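Lalero Open Basket, salmon pink - Besnard Storage & Home

Home > Baskets and bins > Small and medium > Lalero

Lalero Open Basket
Color: salmon pink
In stock, ships from Drurkley warehouse

Back in stock. The pink ones went fast in September so if you were on the waiting list check your email, the link in it still works.

Quick version: open plastic basket, rounded corners, thick rim, rows of oval holes, flat bottom. For shelves, closets, under the sink, the bottom of the pantry, wherever the small stuff piles up. No lid. We get asked every week. No lid, none planned.

Size
30 cm long, 23 cm wide, measured across the top, outside of the rim. Measure your shelf first please. Then measure it again with the door closed, cabinet hinges stick out more than you'd think and that's our number one return.

What people use it for
Mostly bags. Snack bags, bags of rice and lentils, half-used bags of flour with a clip on. They slump over on a bare shelf and in a basket they stand up, or lean on each other anyway. File them front to back like folders, tall at the back. Same with freezer-bag boxes, sponges, dog treats, kids' socks, charging cables, the hats and gloves pile by the door.

Zdeňka Hudec in our store has one for returns that need repacking and one for lunch. Don't mix them up.
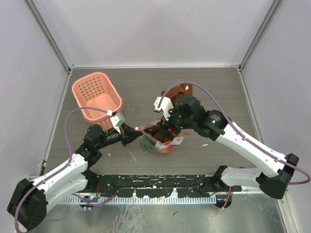 Loading it. Heavy things flat on the bottom, soft things on top. Sounds obvious but we see a lot of them packed the other way round, cans on top of bread. If you're putting bagged food in, squeeze the air out of the bag and fold the top over, you'll fit more in. Don't stuff it past the rim if it's going on a shelf with another shelf close above it, things catch when you pull the basket out.

The bottom is plain and flat. Small stuff like hair ties, batteries or loose screws won't drop through it the way it does with wire baskets. Crumbs stay in too, so tip it out over the sink now and then.

Cleaning
Warm water, dish soap, soft brush for the oval holes. Rinse, turn upside down on a towel. Top rack of the dishwasher is OK on a normal cycle, skip the heated dry. No bleach, it dulls the pink. Tomato sauce and turmeric will stain if you leave them, wipe it up the same day.

Sticker residue: a little cooking oil on a paper towel, wait, wipe, then wash. Do not scrape with a knife. We sell a lot of replacement baskets to people who scraped with a knife.

Not for
- Hot pans or anything straight off the stove
- Standing on. Please
- Outdoors all summer, the color fades
- Liquids, obviously, it has holes

Color note
Salmon pink, more orange than baby pink. Screens vary. If you need it to match ones you bought before, write to us with your old order number and we'll check the batch. This batch is 1,000 pieces and they all came in together so within one order you should be fine. 800 left when this page was updated, 11 October 2024.

Goes with
Brodo shelf liner, stops baskets sliding around on smooth shelves. Cut to size with regular sissors. Brodo clip-on labels also fit on the rim, but push them on all the way, the rim is thick and they pop off if they're only halfway.

Reviews

"Bought two for under the bathroom sink, went back for three more. Rim is comfortable to grab. Wish it came in gray."

"Good basket. A little smaller than I pictured, my own fault for not measuring. Using it for onions now and the holes help."

"Arrived with a scuff on one corner, emailed, new one came the same week. Kept the scuffed one for the garage."

"My shelf is exactly as wide as the basket so it's tight. Works if you tilt it going in."

Questions we get

Do they stack?
Empty ones go one inside the other. Full ones, no, there's no lid for the next one to sit on so it ends up sitting on your stuff.

Can I drill it or zip-tie it?
Zip ties through the holes, sure, plenty of people do that on wire racks or carts. Drilling is at your own risk and we can't take it back after.

Does it smell?
A bit when it comes out of the wrap. Wash it and leave it out overnight.

Other colors?
Not right now. Gray gets requested the most, we've passed it along.

Shipping and returns
Packed nested with paper between. Orders in before noon usually leave the same day, larger ones may take an extra day to box up. Returns within 30 days, clean and unused, keep the paper sleeve on if you're not sure about the size. We cover return postage if it came damaged, otherwise it's on you.

Bulk orders for schools, shops or offices: ask for Vojtěch Čierny, say how many and where they're going. He'll send a qoute back by email, no phone quotes.

Related: Lalero Open Basket large (sold out) | Brodo shelf liner | Brodo clip-on labels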